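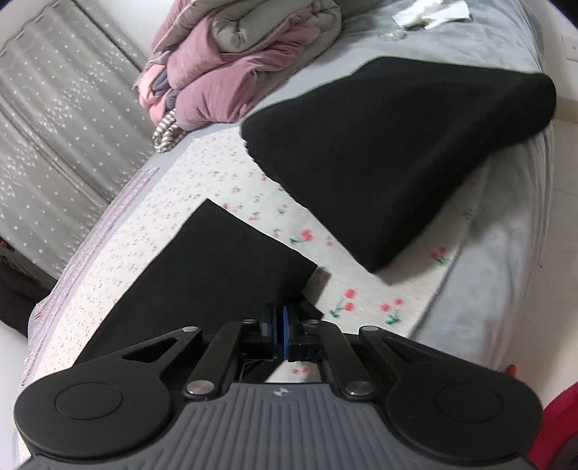 Cherry print sheet, black foam pieces on top.

Overnight Kennel Attendant, Part Time
Erlow Pet Boarding, 912 Vergara Street

Need someone for nights. Starting January, sooner if you can.

We board dogs and cats. 26 runs in the main building, a separate cat room in back, small fenced yard on the side. Full most weekends, packed at the holidays. Our overnight person is moving out of state and the rest of us have been splitting her shifts, so this one is real and we want it filled.

Hours

9 pm to 6 am. Friday night every week, plus one other night that we work out with you. Extra nights at the holidays if you want them. You stay awake. There's a couch in the office for your break but it is not a sleeping job, please don't apply thinking it is.

Pay

$900 every two weeks to start, same check whether we're full or half empty. Holiday nights are extra on top of that. Looked at again after your first 2 months. Free boarding for one pet of your own when we have the room.

What you'd be doing

Last yard break at 9:30, first one at 5. Walk the runs every hour and write down what you see. Who ate, who didn't, who is pacing, who threw up. Water bowls. Meds for the ones that get them at night, mostly pills in cheese, sometimes ear drops, now and then insulin (we train you on that, no one gives a shot alone until they've been signed off).

Laundry. A lot of laundry. Washer and dryer should be running most of the night. Floors mopped before the morning crew gets in.

Answering the phone. Owners do call at 11 pm from the airport to ask if the dog is OK. Be nice to them. Go look at the dog, then tell them.

Everything gets logged in Fludeo, that's the kennel software we use. It's on a tablet by the front desk. Takes one evening to learn. If you can text you can use it.
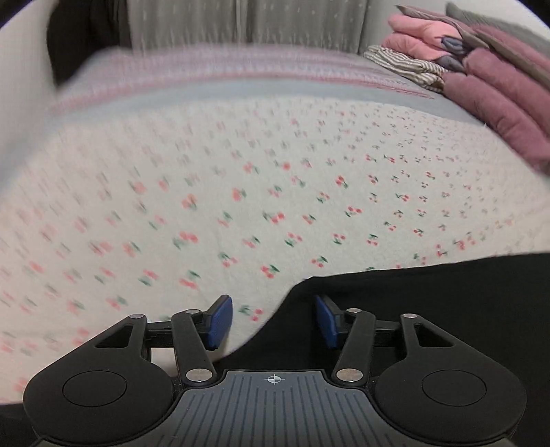
Gates and latches are the other big part. Two doors between any dog and the street, always, and one of them shut before you open the other. We've had one dog get out in all the years we've been open, an old beagle who made it as far as the gas station and was back before breakfast, and we would like to keep it at one. You'll be shown the whole routine. You'll also be checked on it.

What we need from you

18 or older
Able to lift 50 lbs and be on your feet most of the shift
OK with barking. It gets loud
Comfortable around big dogs, nervous dogs and cats who do not like you
Can be alone in the building at night and stay calm
Own ride to work, the Burnitz bus stops running before the shift starts
Shows up. Calls if you can't

Nice to have but not required: vet clinic or shelter work, grooming, pet first aid card. We've hired people who only ever had their own dogs at home and they did great. We've also hired people with long resumes who hated nights. Be truthful with yourself about the nights.

You won't be left on your own the first few shifts. Someone works alongside you untill you're both sure. After that there's always a manager on call who lives close by, and the emergency vet's number is on the wall in three places.

How to apply

Stop by the front desk between 10 am and 3 pm, any day but Friday (check-in day, it's a zoo). Or call and leave a message. Tell us your name, a good number, which nights you can do and what animals you've worked with or lived with. Resume is fine but a few lines on paper is fine too.

If it sounds like a fit we'll have you come in for a paid trial evening, dinner time through last yard break. Closed toe shoes and pants you don't mind wrecking. We call two references, one of them should be somone you worked for.

Day shifts are all filled right now. Leave your name anyway if that's what you want, we keep the list by the desk and we do call from it.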